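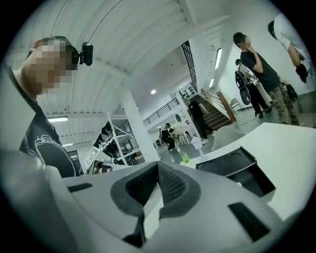
The Datum at Devden

The reservoir at Devden was filled under an agreement between the province of Astotia and the Irkmont Water Board. Under clause 2, the sluice was to be opened whenever the level stood at 155 or higher on the staff gauge. The clause did not give a unit. The gauge was marked in centimeters, and for as long as the staff gauge had been bolted to the east pier the omission had caused no trouble.

Eifion Gape read the gauge at seven each morning. He wrote the figure in a bound book, initialed it, and telephoned it to the Buckley office, where Treasa Fitzgerald entered it on a form. They had spoken on most working mornings for years and had never met. The call took less than a minute. He gave the level, the wind and the state of the trash screen. She read the level back to him and hung up.

In June the pier was repointed. The contractor took the gauge down, cleaned it, and put it back on new brackets. Gape was on leave that week. When he returned he took a reading as usual and wrote 80, and then he stood on the catwalk for some time, looking at the waterline on the opposite wall.

There is a course of darker stone on that wall. When the gauge read 80 the water had always stood at the lower edge of the dark course. It now stood at the upper edge. He went down to the store for the folding rule, measured the course from the access ladder, and then measured it again. The dark course was two gauge divisions deep. The gauge had been set back too high, so that every reading taken from it would be low by that amount.

He telephoned Buckley.

"Eighty," he said. "Light wind from the west. Screen clear."

"Eighty," Fitzgerald said.

He did not hang up. She asked if there was something else.

"The gauge has moved," he said.

She asked how he knew. He described the dark course and the rule. She asked whether the stone appeared on any drawing, and he said it did not. She asked whether he had written it down before, in any of the books, that the water stood at the lower edge at 80. He said he had never needed to.

"Then what I have is a gauge with a contractor's certificate," she said, "and a stone."

"Yes."

"I'll enter eighty." 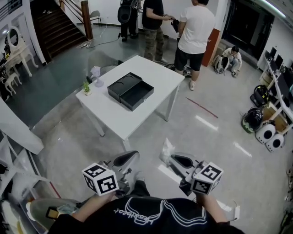 Last changed: 12/04/2024

He began to keep two columns. The first held the gauge reading, which he telephoned in. The second held the gauge reading corrected for the stone, which he did not. He ruled the line between them in pencil, on the grounds that the book belonged to the Board.

The autumn was wet. The level rose steadily, and the second column reached 155 while the first was still short of it. Under the agreement as written, the figure that mattered was the one on the staff. Under the agreement as intended, it was the height of the water against the dam, and the sluice should have been open by breakfast.

He telephoned at seven and gave the figure from the first column. Fitzgerald read it back. Then she said, "And the other one?"

He had not told her there was another one.

"One fifty-five," he said.

He could hear her typing. She asked for the wind, and he gave it – southwest, fresh. She asked about the screen. There were branches on it, which he would clear after the call.

"I have two boxes on this form," she said. "Level, and remarks. I've put yours in remarks. It says the operator considers the sluice condition met. Is that correct?"

"That's correct."

"It goes to Irkmont at nine. They will ask what the operator did about it."

Gape looked out through the gatehouse window. The water was level with the third rung of the ladder, and the rung was not on any drawing either. The handwheel for the sluice was behind him, chained, and the key was on the ring with the key to the store.

"Put down that he opened it at ten past seven," he said.

"It's eight minutes past."

"It's a stiff lock," said Gape, and went to find the oil.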